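The Halonen Polska

I only joined the dance group because Chaimae Bennani told me there'd be cake. There was cake, to be fair, but there was also a man called Oskari Halonen with a fiddle under his chin, shouting "Left foot! Your other left!" at me over the top of it.

By October I could get through a whole polska without treading on anyone, so of course they put me down for the Skutura festival. Up to 3,000 people, Chaimae said, buttering a roll. I'd been picturing a car park and somebody's nan.

We changed in a corridor behind the stage. My skirt was borrowed and had been made for someone with hips, so I'd pinned it in four places and was trying not to breathe out. Oskari tuned up, frowned, tuned up again. Then we were on, and it was so bright I couldn't see one single face, which helped enormously! 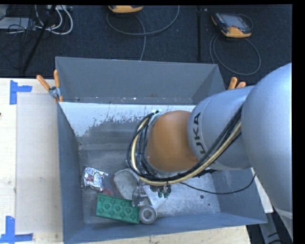

The first pin went in the second turn. I heard it hit the boards – ping – and grabbed a handful of waistband, and Chaimae, who was meant to be spinning the other way, saw my face and grabbed the back. We did the rest of it like that, stuck together like a pantomime horse, and Oskari played faster and faster because he was laughing too much to keep time.

They clapped for ages. A woman by the tea urn asked me afterwards which village that last dance came from.

"Laitinen," I said, and went to find my coat.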